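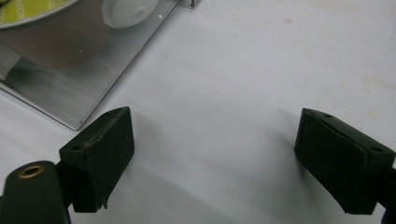
Fig. 4. Skjelbred top, matte white, working side.

Search this manual Enter a word or part number Go

4. Setting Up and Looking After the Top

By now you should have a frame standing on its own feet (Section 3). If it is leaning on a wall, go back to Section 3. We'll wait.

The Skjelbred top measures 59 inches by 32 inches and has one good side. The good side is matte white and faces up. The other side has screw holes, a sticker, and pencil marks from the factory, and every year a few people mount the table that way and write to ask why it came with holes in it.

4.1 Before you lift anything

1. Clear a piece of floor larger than the top. Measure it if you have to. A hallway that looks wide enough is usually a hallway with a radiator in it.

2. Spread the gray blanket from the carton on the floor. Shake it out first. Grit left in the blanket goes straight into the finish, and you'll be looking at the result every morning over your coffee.

3. Take off belts with large buckles, watches, and rings that stick up.

4. Find your second person. The top can be lifted by one adult in the same sense that a piano can be moved by one adult.

CAUTION: Carry the top on its long edge, upright. Carried flat it will bend in the middle, and it will also catch every door frame between the carton and the room where it's going.

NOTE: Pets and small children like the blanket. Move them before the next step.

4.2 Mounting the top

1. Lay the top white side down on the blanket. Leave the thin protective film on for now, however much you want to peel it. There will be peeling later.

2. Set the frame upside down on top of it, with the crossbar toward the edge that has the sticker. Line up the holes in the frame with the holes in the top. If they nearly line up, turn the frame end for end and try again. Nearly is the wrong way around.

3. Start every screw from bag C by hand before tightening any of them. Bag D contains longer screws for the wall bracket. They fit the same holes perfectly well, go all the way through, and come out in the middle of your nice white table.

4. Tighten the screws a little at a time, working from corner to opposite corner. Use the key in the bag. A power drill is faster right up to the moment it strips the hole.

5. With one person at each end, turn the table onto its long edge, shift your grip to the frame, and set it on its feet. Agree ahead of time who is saying "three" and whether you lift on it or after it.

6. Check that the table stands level. If it rocks, turn the foot at the low corner until it stops. If it still rocks, try it somewhere else in the room before blaming the foot. Floors are seldom as flat as people think.

WARNING: Do not drag the loaded table to a new position. Lift it. Dragging loosens the frame joints, and the feet leave lines on the floor that rugs were invented to cover.

4.3 Removing the film

1. Wait until the table is where it will live.

2. Lift a corner of the film with a fingernail. Not a knife. We know the knife is right there.

3. Pull slowly and low, back over itself. If the film tears, start again from another corner.

4. Wipe the surface with a soft damp cloth and leave it alone for 20 minutes before putting anything on it.

The surface may smell faintly for a day or so. Open a window.

4.4 About matte white

Customers ask for a white table and then meet a white table. A few things are worth knowing in advance so that you don't return it for being itself.

Matte means no gloss. It's easy on the eyes beside a window and pleasant to write on. It also means that light falls across it softly and unevenly, and a table with something standing on it will show gentle gray shading at most times of day. Please don't scrub the shading. Move your lamp a little. If the gray moves too, it's a shadow. If it stays put, see 4.6.

White also shows coffee, pencil, newsprint, new jeans, turmeric, and cheap black rubber. None of these is fatal if you get to it soon. Turmeric gets to be fatal by the following day.

NOTE: The matte white and the bright white sold before October 1, 2024 are different whites. Side by side they look like a set of teeth with one crown in it. If you're adding a second table to an older one, call us for a matching top before you open the carton.

4.5 Everyday cleaning

1. Dust with a dry cloth. Crumbs go off the edge and into your hand, or onto the floor if you live alone.

2. For anything sticky, use lukewarm water with a drop of dish soap. Wring the cloth out well.

3. Wipe in long strokes from one end of the table to the other. Scrubbing one spot in circles polishes it, and then you own a matte table with a shiny spot, always exactly where the guests sit.

4. Dry with a second cloth. Paper towels will do, though the cheap ones leave lint.

Do not use scouring powder, steel wool, furniture polish, or wax. Melamine "magic" sponges are very fine sandpaper with good publicity. Keep them for the bathtub.

CAUTION: Never put nail polish remover on the top to take off a spill of nail polish. The remover takes off the polish and then keeps going.

4.6 Marks that stay put

Work down this list and stop as soon as the mark is gone.

Pencil: a clean white eraser, lightly. Brush off the crumbs before you lean on them.

Ballpoint: a little rubbing alcohol on a cotton swab, then plain water. Try it near the back edge first.

Dark scuffs from rubber, foam, or shoe soles: a dry cloth, then dish soap undiluted, left on while you count slowly to 32. Rinse. Repeat once. What you're removing is sitting on the surface in nearly every case, and force only pushes it around. We would ask what the shoe was doing up there, but we've all changed a light bulb.

Rings from cups: warm water, patience. A coaster is a kind of patience you put down beforehand.

Shallow scratches: the Jovmont care pad, sold separately, used dry and along the length of the table. It softens the look of a scratch by blending in the area around it. It doesn't fill anything. If your fingernail catches in the scratch, the pad won't help you, and you can either order a new top or start telling people how it happened.

Heat marks: these don't come out. Sorry.

4.7 What the top will put up with

Laptops, sewing machines, homework, jigsaw puzzles, and a full dinner for as many people as can fit their knees under it are all fine. So are clamps, with a scrap of cardboard or felt under each jaw.

It will not put up with:

Pans straight from the stove. Use a trivet. A magazine isn't a trivet, and the ink transfers.

Cutting directly on the surface. The Flostcombe cutting board fits the short end of the table and hooks over the edge so it can't slide. Any other board will do too. We just happen to make that one.

Plants in pots without a saucer. Everyone believes they water carefully.

Standing on it. See light bulbs, above. The table may survive. The warranty has been known not to.

CAUTION: Put felt under anything heavy with a hard base before you slide it into place. Pottery is the worst offender. The unglazed ring on the bottom of a bowl will draw a neat gray arc each time somebody reaches for the salt.

4.8 Checking the fasteners

Tighten the screws again 2 weeks after assembly, and after that every June, or whenever the table begins to comment on your typing. Use the same key. It's taped inside the back cover of this manual, unless you've already used it on a bicycle.

1. Take everything off the table, including the thing you think is light enough to leave.

2. Get underneath with a flashlight.

3. Turn each screw until it's snug. Stop there. Snug is when the key no longer turns easily, and the next quarter turn is a new top.

4. Slide out from under before sitting up.

4.9 Replacement parts

Tops, feet, and bags of screws can be ordered from Zosovholm Parts with the number on the sticker underneath. Please copy it down now, while you still remember that there's a sticker. Letters about the manual itself go to Ingegerd Forsberg, who wrote it and assembled the table on her own living room floor to check the steps. She has since added the line about the radiator.

Continue to Section 5, Wall Bracket (Optional), and have bag D ready.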